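The hall closet, finally

31 Jul 2022

I've been putting off the hall closet for most of July. It is the only real storage on our main floor, and since we moved to the Hurkside place it has taken in anything that didn't have a home. Winter hats, dog things, the vacuum parts, cleaning cloths, two broken umbrellas, a box of tile left by the previous owners. You opened the door a little and pushed the new thing in.

What got me moving was a leak. A bottle of floor cleaner had tipped over on the top shelf and run down the back wall behind the coats. It was slow, so I don't know how long it had been going on. The coats were fine apart from one sleeve. The shelf paper was not fine. I pulled all of it out and once I had done that I figured the rest might as well come out too.

I started after breakfast and put everything on the living room floor. That was a mistake. Next time I would do one shelf at a time, because Efa had a friend coming over at noon and we spent ten minutes shoving it all against the couch. Efa's friend is Tomoyo Hosoda, who some of you will remember from the garden posts. She stepped over the vacuum hoses and said her closet was worse. I have seen her closet and it is not worse.

The tile went first. I asked Myfanwy Parry next door if she wanted it, since her bathroom floor is close to the same color, and she took the whole box. The umbrellas went in the trash. I found three gloves with no partners and kept them for a week last winter for the same reason I wanted to keep them this time, so I threw them out before I could think about it.

Then the cloths. We own too many cleaning cloths. I bought a big pack when we moved in, and my sister Gwawr gave us another pack as a housewarming present, and there were old T-shirts on top of that. I washed the whole lot in two loads with no softener. Softener ruins microfiber, or at least it makes it push water around instead of picking it up. I hung them on the rack by the back door. Anything with a hole or a stiff patch went in the garage bin for oil and paint. The good ones I folded in thirds and then in half, so they sit up on the shelf and you can take one without wrecking the pile.

I wiped down the walls with dish soap and warm water. It took four changes of water to get the floor cleaner off. It kept foaming. Then I left the door open overnight with a fan pointed in there and didn't put anything back until the next afternoon.

For the shelves I had planned to buy a matching set of containers. Ostari has a closet system I had been looking at, and I priced it out for our closet, with the rails and the drawers and the pull-out rack. It came to $319 before tax. I closed the tab. I drove over to Craddock, the hardware store on the bypass, and looked at plain plastic baskets, then came home and found we already owned enough of them. They were in the basement holding other baskets.

I like a basket with holes in the sides for a closet like this one. Cloths that aren't completely dry get some air, and the dust falls out when you tip it over a trash can. Handles matter too. The top shelf is above my head and I need something to hook my fingers into. The solid bins I used before had a lip and no handle, and I think that's how the floor cleaner got knocked over in the first place. Liquids are on the floor now, in a dish tub, and they are staying there.

The order I ended up with, top to bottom, is hats and scarves, then spare bedding for the pullout, then cloths and brushes, then the vacuum parts, then the dish tub. Coats are on the other side. The dog's leash and towel got a hook inside the door at a height Efa can reach. The hook is a Prurnix stick-on one and I don't have much faith in it. If it comes down I will put in a screw.

I left the labels off. Last time I labeled things, the labels were wrong inside of a month and then I had a basket marked BATTERIES full of shoe polish.

There is still one bag I haven't dealt with. It has cords in it. I know what some of them are for. It's on the basement stairs and I walk past it several times a day.

Seren Pritchard asked in the comments on the last post whether I was going to do the pantry next. Yes, but after the heat breaks. The pantry shares a wall with the water heater and I'm not standing in there in this weather. If anyone has a good way to store flour in a warm spot, leave me a note. I've been keeping it in the freezer and I would like the space back for the berries.

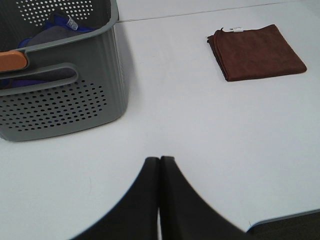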